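Minutes — cabinet walkdown and labels, small meeting room then panel area
Started 9:15, ran over. Typed up fast, corrections to the maintenance inbox please.
Items carried from last time: labels, meter log, spare lamps.
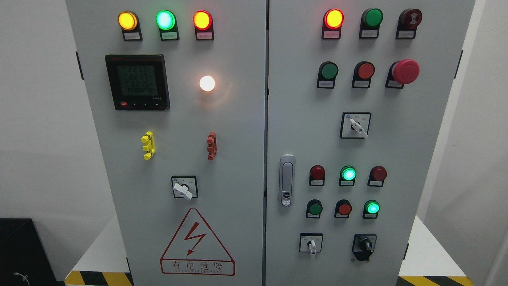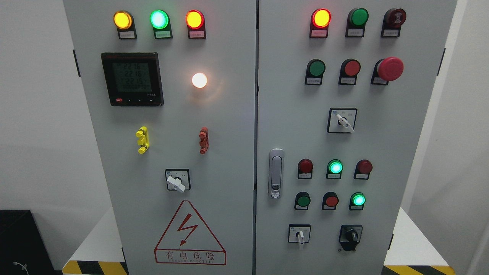
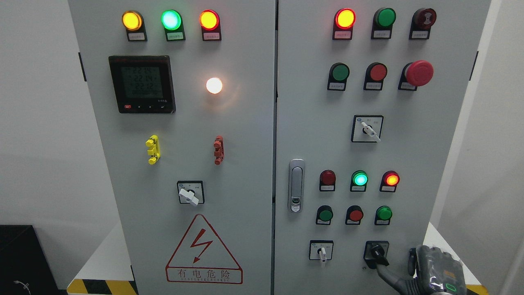

Two-door cabinet, left and right doors.

**Fladitz — March**

## 1. Last minutes

Agreed as written, except spare lamps were ordered by stores, not by us. Fixed.

## 2. Left door

- Three pilot lights along the top: yellow, green, red-orange, all lit. No action.
- White lamp right of the meter also lit. Brighter than people would like when you stand close to read the display. Leave it for now.
- Label plates under the top row — print is tiny. Night shift says they go by color and position. Agreed that isn't good enough for new starters.
- ACTION: bigger bilingual plates, Chinese and English, same wording as the drawing. Bovutix to quote. Hold the old plates until new ones are checked against the drawing.
- Rotary switch, white lever. Position markings small as well, add to the same quote.
- Yellow and red fittings above the switch: two names in use, one on the drawing and another in the work instruction. Drawing wins. Instruction to be reissued.

## 3. Meter

Long discussion, to long. Three stacked readings on the screen, and the log sheet only has room for one. People have been writing the top line and skipping the others.

- New sheet gets three boxes, plus a box for time of reading.
- Write what the screen says, no rounding.
- Readings in the low 220s. No concern raised.
- Bottom line of the display — not needed on the sheet, left off.
- Log goes back to the start of the old binder, 1,002 entries, single reading each. Not going to be redone. Marked as old format and filed.

## 4. Right door

Denser than the left and most of the questions come from there. Did not get through it. Proposal to draw the layout on one page and hang it inside the procedure folder. Agreed. Whoever draws it takes the names from the drawing, see item 2.

Full right door review moved to next meeting, first item.

## 5. Warning sign

Triangle with the bolt, 有电危险, low on the left door. Stays where it is. Question whether visitors who don't read Chinese need a second sign. Yes — English one at eye level, on the wall beside the cabinet so nothing extra gets stuck on the door. Motaung contractors asked for the same thing at their induction.

## 6. Spares and money

- Fletix price for lamps and label holders: 2,316 for the lot. Label holders are 400 of that. Approved.
- Plates from Bovutix separate, quote not in yet.
- Box of 13 spare lamps in stores has no part numbers on it. Stores to check and mark, or scrap.

## 7. AOB

Doors to be wiped with a dry cloth only, no spray. Reminder goes in the shift book.

Key for the cabinet: sign it out, sign it back in. Came up last time too.

Someone asked for a stool for reading the meter. Not agreed, not refussed, come back with a reason.

## Actions still open

- Quote for plates and switch markings — Bovutix, chase
- New log sheet — day shift
- Work instruction reissue — document control
- One-page layout, right door — electrical
- English warning sign — safety
- Mark or scrap spare lamps — stores

Closed 10:40. Next meeting same room, bring the drawing this time.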